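May 19, 2017

Reading group again last night, and I came home cross. Reda El Ouafi had us on free will for the third week running, this time the argument that a choice is mine if it comes from what I really want. I wrote "really?" in the margin and then did the same on the next four pages.

My trouble is with the word. I want to finish the chapter and I want to go to bed. Reda says the one I'd stand behind on reflection is the real one. But the reflecting is done by me at eleven at night with a sore neck, and she isn't a neutral judge. Why should her verdict count for more than the wish she's judging? He said you have to stop somewhere. Fine, but then say you've stopped, and don't tell me you've hit bedrock.
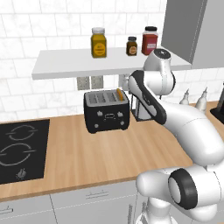

Siham El Fassi took his side, more or less. Her line is that we blame people all day long without having a theory of the self, so the practice must be sound and the theory can catch up. I don't buy it. People blamed the weather on their neighbors for centuries and were very sure of themselves while doing it. That a habit is old and hard to drop tells me about the habit.

She asked what I'd put in its place and I had nothing. I still have nothing. I don't see why I should need something before I'm allowed to doubt the thing in front of me, though I notice I say this every time I'm cornered, and Lachlan Treloar noticed too, out loud.

Lachlan's case was the one that stuck. A man signs a promise in December, changes completely over the winter, and is held to it in spring. Malsha said of course he's bound, he's the same man. Lachlan said same in what way? Same name, same teeth. She got annoyed and said that if he isn't bound then no promise is worth making, which may be true and is still no argument that he is. I would like it to be. I distrust it for that reason.
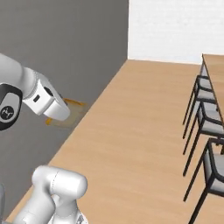
Table and four chairs, wood floor.

Hajar Ashour hardly spoke until we were getting our coats — then she said we'd spent two hours asking whether the man was free and hadn't once asked who he'd promised. I've been turning that over all day. It might be a good point or it might only sound like one because it came last. Things said in doorways always seem deeper.

Next time it's supposed to be the chapter on luck. Read 2 pages so far. He uses "clearly" three times on the first one.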